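Ullomstead Robot Arm Club – your questions, gathered up

Do I need to know how to program before I join?

Not a bit! Plenty of our members had never written a line of code before their first Wednesday, and we do love a beginner. You'll be paired with somebody patient and you'll pick things up as you go.

What will I be working on this term?

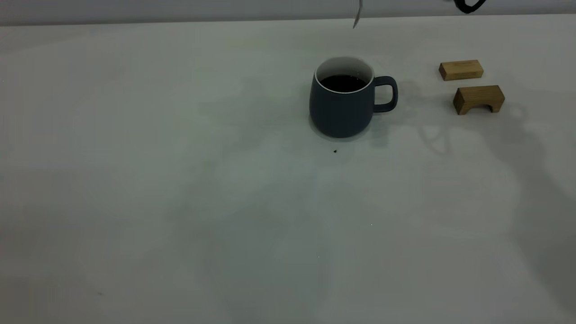 Our project for the term is called Dinine, and it's all about teaching an arm to manage around a cup of coffee. It sounds modest, I know, but wait until you've tried it. The mug has a good open loop for a handle, and a dark drink against that white interior is easy to pick out, so newcomers usually get going on the seeing part first and leave the moving part for later in the evening.

Why is there a spoon rest in the rules?

Every team gets the same set-up – two wooden blocks and a spoon – and the spoon has to be back across both blocks when the clock stops. You have 5 minutes for each run, and 2 runs to a team. 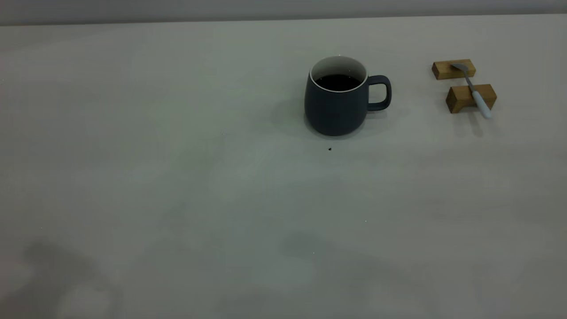

Leobardo Arellano wrote in to say that his team spent most of last season practising with the cup and left the spoon until the final fortnight, and he'd urge everyone to do it the other way round. We've pinned his note up by the door.

How close can I stand while the arm is going?

Behind the yellow tape, please, and keep one teammate beside the stop button the whole time.

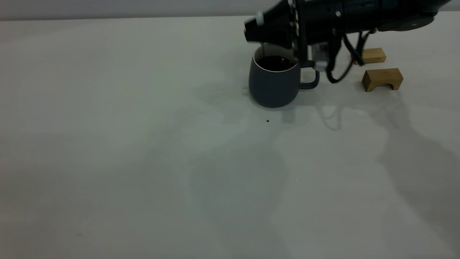 Long hair tied back as well, and scarves off, even in November when the hall is freezing. If you need to reach in for anything, call out "stopped" and wait to hear it back.

What does it cost?

It's $30 for the term, for members up to 26 years of age, and that covers your bench time and biscuits.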